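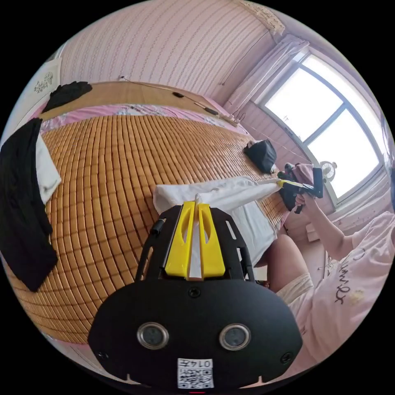 The Gurkevora hand gripper is a hand-held tool with two fingers, used in pairs for cloth work, and I've looked after a set of them for Bodano for a good while now. Setup is easy! Wipe the sensor windows, check the screws, then close the fingers on a scrap of cotton and pull – if it slips, the fingers need changing. I swap mine after 141 sessions (Piladton, the parts shop, says 578, but I never get that far). Write the label number in the log each time you do it.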